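Updated 7/9/23. Prices are list, before shipping, and they leave out whatever your finance office adds on top.

# Pledow Handheld Gripper Pair: what you get and what you should budget

We resell the Pledow pair. We also talk a fair number of buyers out of it, so read this page before you ask for a quote.

The sales sheet says a pair of handheld grippers lets you record training demonstrations "without buying a robot." True as far as it goes. You will still need a robot arm to run whatever you train, and if you don't own one, the grippers are the small line on the budget.

## In the case

- Two handheld grippers, left and right
- Padded fingers, fitted
- Marker cubes, fitted
- Charger and cables
- Printed setup card (skip it, the PDF is newer)

**Price per pair:** $929
**Spare finger set:** $561 for the lab pack, which is steep for rubber and fabric. We have told Pledow so.
**Lead time:** 30 days. The last order from Istov took longer, so don't book people against it.

Head cameras, mounts and storage are not included. The bundle that Jallico sells does include them, and for a first purchase it may work out cheaper. Do the math both ways.

## Costs that get left off the request

**Labor.** This is the big one. A person has to wear the gear and do the task, over and over, and someone else has to check the files. Noel Villanueva, who reviews orders with us, asks every buyer for an hourly figure before he'll talk about hardware. Plenty don't have one.

**Space.** You can get by with a spare corner, a table and a few ordinary objects. Be wary of any vendor who wants to sell you a "capture studio" on day one.

**Power and cable runs.** Count your outlets and see where the cords will fall once people are walking about. Put floor tape and cord covers in the budget.

**Storage.** Wide-angle video from several cameras fills drives fast. Pledow's estimate assumes compression settings that Souad Ramadan in our test group doesn't trust, and neither do I.
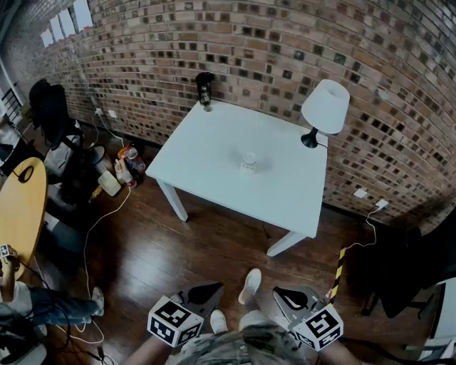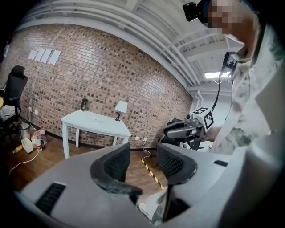
*Handheld grippers with marker cubes, by a brick wall with a small white table and a lamp.*

## How many pairs?

Fewer than you think. One pair and a patient operator will tell you within a couple of weeks whether your data is any use. We had a customer ask for 16 pairs up front on the strength of a demo video. We quoted two. They bought two, and in November they came back for one more.

If you're sharing pairs between shifts, buy spare fingers before you buy a third pair. Pads wear, and worn pads change the grip in ways that are annoying to track down later.

## What we can't vouch for

- The "works with any arm" claim. We've tried it with the two arms we own. Ask for a written list.
- Tracking accuracy in poor light. The Lapiņa test report is often quoted here, but it used an earlier cube.
- Battery life beyond the first year.

## Returns

Unused pairs only, in the original case. Opened finger packs are yours. For anything odd, write to Hendrik Timmermans at the service desk and include the serial number, or he'll just write back asking for it.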